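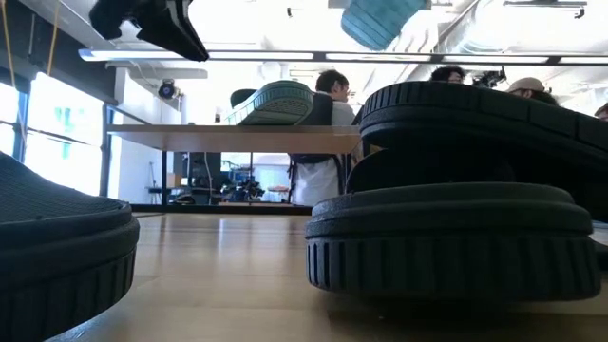

Monday, January 2022 – Humthorpe policy forms

Read the Humthorpe condo master policy against the Sisine one. Wind deductible differs by 2 points. Sisine's water backup limit is lower, and the wording leaves out shared drains. Form 707 is missing from the Gaete packet – asked for it again.

Rating sheet still rounds the roof age wrong on 2 of the 10 test buildings. Left it alone until the Buvinell rates come in. Those are due in April.

Next: loss assessment wording, then the elevator endorsement.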